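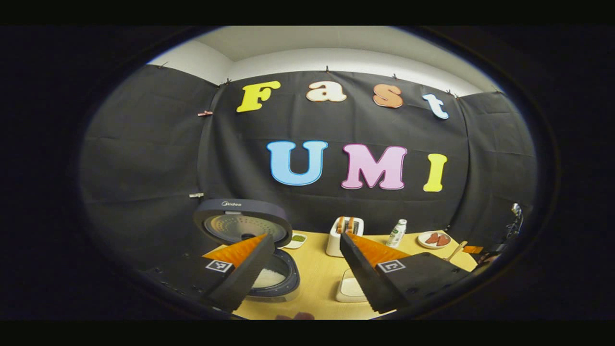

Page last changed: 10/12/22 by Ramil Lagman

Proso Wire Utensil Rack, Small: Review

Category: Counter storage
Price paid: full retail, own purchase
Tested on: wood tabletop, tiled counter, inside of a sink cabinet

The Proso rack is an open wire basket for spatulas, spoons and tongs. It is sold in two sizes. This review covers the small one. The larger version uses the same rods on a longer base and was not tested.

Dimensions and build

The long side measures 103 mm and the height is 84 mm, both taken with calipers at the outside of the rods. The package gives the same figures. The short side is not on the package, and I did not find it on the Proso site either, which is an odd thing to omit for a product that people will want to fit into a drawer gap or behind a faucet.

The maker lists the material as metal and does not give a grade. A magnet test is of little use here, as it says nothing reliable about corrosion. Rod ends are finished cleanly. I ran a cotton cloth along every edge and it caught at one point, on an inside corner. A few strokes with a fine file fixed that. Magdalini Mavromatis bought hers in April from the same store and had no rough spots.

There are no moving parts and no assembly. The rack arrived with a paper band around it and a label on the base that left glue behind. Warm water did not shift the glue. Cooking oil did.

Stability

Low height is the main limit of the design. A long tool puts most of its length above the rim, so the rack has to resist tipping with very little weight of its own. 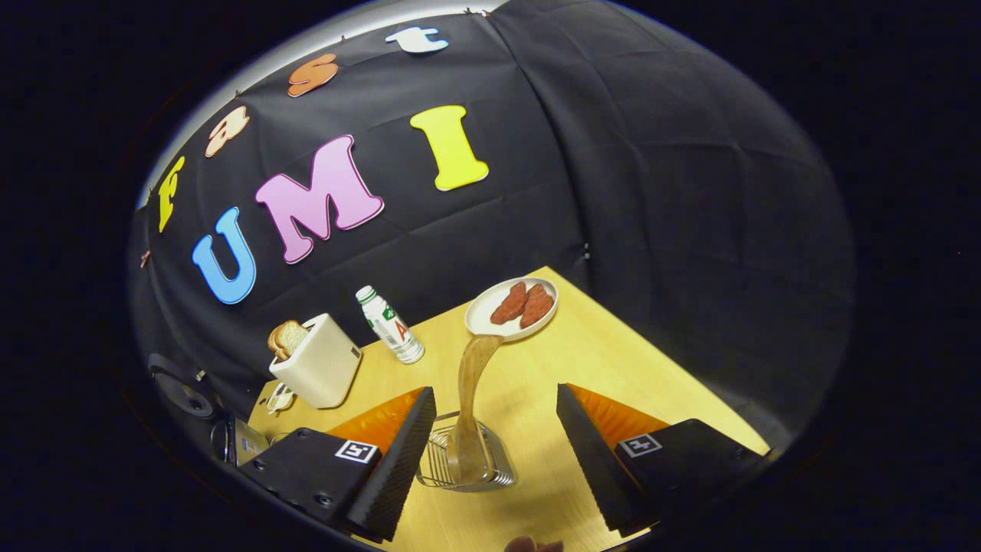
Wooden tools are the easy case for a rack this small, being light and having handles that grip a little against the rods. A metal ladle is harder and will pull the rack over if it is the only thing in it and the bowl faces outward. Placement helps more than loading does. With the rack directly in front of a dinner plate, a spatula can stand nearly upright, handle end down in the wire, with the flat of the blade resting on the plate's front edge. The plate then takes the side load. I used this arrangement at the table for serving meat and found it better than laying the spatula across the plate, where it slides. Away from a plate, I would keep two or more tools in the rack and lean them in opposite directions.

On tile the rack slides when pushed. On bare wood it slides less. There are no rubber feet in the package and none are offered as an extra. Small adhesive pads from a hardware store will fit if cut down, though they come off in the dishwasher.

Drainage and cleaning

Open wire drains at once, and that is the reason to choose this over a ceramic crock. The water has to go somewhere, however, and Proso does not supply a tray. On an unsealed wood top you will want a saucer or folded towel under it. Evdokia Margaritis uses the lid of an old food container.

Starch is the worst soil I have tried. Rice paste dried on the rods needs a soak and then a narrow brush, since a sponge reaches only the outside faces. Grease comes off normally. The maker says the rack is dishwasher safe. I have run it on the top level only, with no change in finish so far.

Gaps between the rods

Standard wooden handles stay inside. Chopsticks and thin skewers do not, and will drop through until the tip meets the table. Table knives with narrow handles sit at an angle and can jam. If your tools are mostly thin, get something with a solid base.

Compared with others

The Hiken caddy is taller, has a removable cup in the base, and holds a ladle without trouble. It also takes up far more of the counter and the cup needs its own cleaning. The Buckley crock is heavy and does not tip, but holds water at the bottom if tools go in wet. For a permanent place beside the stove I would buy the Hiken. For a rack that moves from sink to table and back, the Proso is easier to live with.

Good points

Light, drains fully, stores inside a saucepan, measurements match the package.

Bad points

Tips with a single heavy tool. No tray or feet. Third dimension missing from the package. Material grade not given.

Verdict

Recommended for short wooden tools and for serving at the table. Not recommended as the only utensil holder in a kitchen. I will add a note on the finish after a longer period of use.

Corrections: an earlier version of this page gave the height as the inside measurement. Thanks to Grigoris Konstantinidis for catching it.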